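From: Izzati Hidayat
To: Willent School parents' list
Subject: Re: [willent-parents] Homework policy from April

Hello all,

Replying to Iraklis's message from last night, which I have left in below for anyone who joined the list this term.

> Iraklis Theodorakopoulos wrote:
>
> Has anybody seen the new homework policy in writing? My son's
> tutor says that from April there will be no set homework in
> Years 3 and 4 apart from reading, and that spellings will be
> done in class. My daughter in Year 6 has been told hers is going
> up to 40 minutes a night. I don't mind either way but I would
> like to know what has been decided and who decided it. The
> school website still has the old policy on it.
>
> Iraklis

I asked at the office this morning and was given a printed copy. It is a draft. The governors have it at their next meeting and it isn't in force until they agree it, so the tutor was a bit ahead of things.

The main points are these. Years 1 to 4 would have reading only. Year 5 would have maths once a week. Year 6 would have up to 40 minutes a night, but only in the spring term, and it stops after the tests. The online maths through Claltix would carry on for any child who wants it but would no longer be checked by teachers.

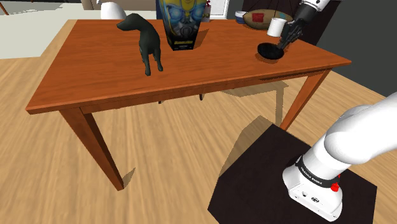
On who decided it, the draft says it was written by Mrs Lumenta (Zahira, the deputy head) after the survey in the autumn. The survey went to 200 families and 100 replied. The draft gives the number of replies but doesn't say how they were split between year groups, and I think that matters, as most of the complaints I heard at the time were from parents of younger children. I have asked whether the full results can be sent round.

Two things I would still like an answer to. The first is what happens to homework club, which at the moment runs until 4.30 and which several of us rely on for pick-up. Sugeng and I both work late and we would need notice if it were to go. The second is whether children who have extra work set by the learning support team will keep it. Tianyou Tan raised this at the last parents' forum and it was noted but not answered.

Comments can be sent to the office by email or left in the box by the front desk. They need to be in before the governors meet. I can scan the draft this evening if people want it. It is 2 pages.

Izzati
(Years 2 and 5)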